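Biveo finally has a date for the audiobook of Ilse Kasten's memoir, and I have been waiting for this one since the hardcover came out. It lands on 17th August, unabridged, as a download only for now. The title is The Long Table at Floltitz, and if you missed the print edition, it covers the years she spent as an interpreter at the border talks there, sitting between two delegations who wouldn't share an elevator.

I read the book in one go last winter (all 433 pages, with a cold and a lot of toast), and my first thought was that somebody ought to read it out loud. Kasten spent her whole working life speaking other people's sentences, so you'd want to hear hers. Well, she isn't narrating it herself. Biveo asked, she said no, and the job went to Sille Briem, who did those wonderful Tronanby radio plays. I was a little disappointed for maybe five minutes and then I heard the sample. Briem is terrific! She keeps it dry and low, and she doesn't do accents for the ministers, thank goodness.

I got to talk to Briem on the phone for a few minutes this week. She told me the recording took 21 sessions and that the chapter about the night of the walkout had to be done over from the top, because she'd been reading it too fast. "It's written like somebody running down a hallway," she said, "and I ran with it. Then I listened back and I couldn't follow a word."

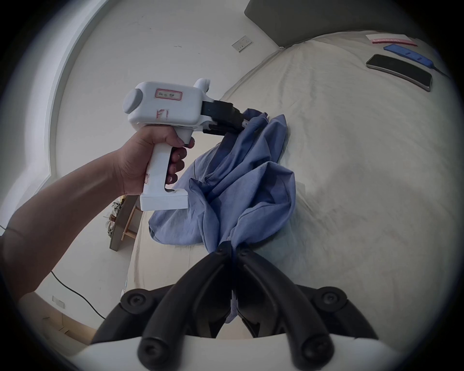

A fold of blue cloth held in the gripper's black jaws.

The audio edition also puts back a section that was dropped from the hardcover. It's the part where Kasten goes home to Tronanby between rounds and tries to explain to her father what she does all day without telling him anything she isn't allowed to tell him. I haven't heard it yet – Biveo is only letting out the first chapter ahead of time – but Briem says it's her favorite thing in the book and it runs a good deal longer than she expected.

There's an author's note at the end too, newly written, and that is where Kasten comes in after all. She reads that bit herself. It covers what happened to some of the people in the story after the agreement was signed, including the driver, Petersen, who I'm sure half of you have been wondering about. I know I have.

Print people, you're not forgotten. The paperback follows in November with the same extra section and the note, plus a better map (the old one put the river on the wrong side of the customs house, and yes, I wrote in about it). It comes to 565 pages in the larger type, so clear some space on the nightstand.

The free sample is 30 minutes and it's up on the Biveo site now. Start it when you've got time to hear the whole thing, I'd say. I put it on while I was making dinner and burned the onions.

Comments

marlowe_k
So glad they're putting the Tronanby section back. She mentioned it at a reading I went to and I've wanted to know what was in it ever since.

Dee in Ohio
Is it going to be at libraries or only through Biveo? My hold list is long but I'm patient.

quietshelf
I like Briem but I really wanted Kasten on this. An interpreter's voice is the whole point of the book for me. I'll still buy it.

Dee in Ohio
@quietshelf try the sample, it won me over by the time they got to the hotel.

pagesandporridge
PETERSEN. That's all. That's my comment.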